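Clostance hall gets its Sunday swap back

Sun 19 April

If you were wondering why you couldn't park anywhere near Goltness Road this morning, I can tell you, because I was one of the people hogging a spot. The clothes swap is back! After a whole winter without one, the doors of the Clostance hall opened at 10 and the line already went past the bakery. I had two bags of sweaters and a coat I've been meaning to get rid of since I moved here, and I came home with (sorry, closet) almost as much as I took in.

For anyone new in town, it works like this. You bring clean clothes, you get a paper ticket for each piece, and you trade the tickets for whatever you like on the tables. No money changes hands. Kids' stuff doesn't need a ticket at all, which is a change from last year and a really good one if you ask me. My neighbor has three under five and she was practically skipping.

Fengying Qin, who runs the swap, told me 624 pieces had been checked in by lunchtime. The last one, back in August, didn't get anywhere close to that, though it was also the hottest day of the summer and half the town was at the lake. She thinks people spent the winter cleaning out their drawers with no place to bring anything. I can believe it. I saw an awful lot of ski pants.
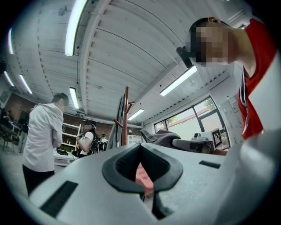 The other big news is the mending corner. It's run by Eren, the little alterations shop that used to be next to the post office, and they had two people sewing on buttons and fixing hems the whole time. You leave your thing, you get a number, you wander off and have coffee. I had a skirt with a zipper that's been stuck forever and they got it moving in the time it took me to eat a slice of lemon cake. They don't do leather and they don't do anything with a lining, so don't bring your old jacket like the man ahead of me, who had to carry it around for the rest of the morning.

A few grumbles, to be fair. The shoe table was picked over very early, and by 11 there was hardly anything left in the larger sizes. A couple of people also told me they'd like somewhere to try things on besides the hallway by the restrooms. I'd second that! I got a pair of pants home and they're at least a size too small, so back they go next time. Fengying says a curtain and a mirror are on her list.

Whatever was left at the end went over to the thrift store in Skorkholm, which picks up the same afternoon. They take coats and bedding too, if you've got some and don't want to wait.

The plan is for a swap every other month now, with the next one in June, same hall and same hours. Drop-off the evening before is going to be allowed from then on, up to 6 bags per household, and you'll get your tickets right there so you can walk straight in on Sunday. If you can lend a hand with folding, leave your name at the hall desk. And please, please check your pockets first. There's a set of car keys with a green tag waiting at the desk for somebody.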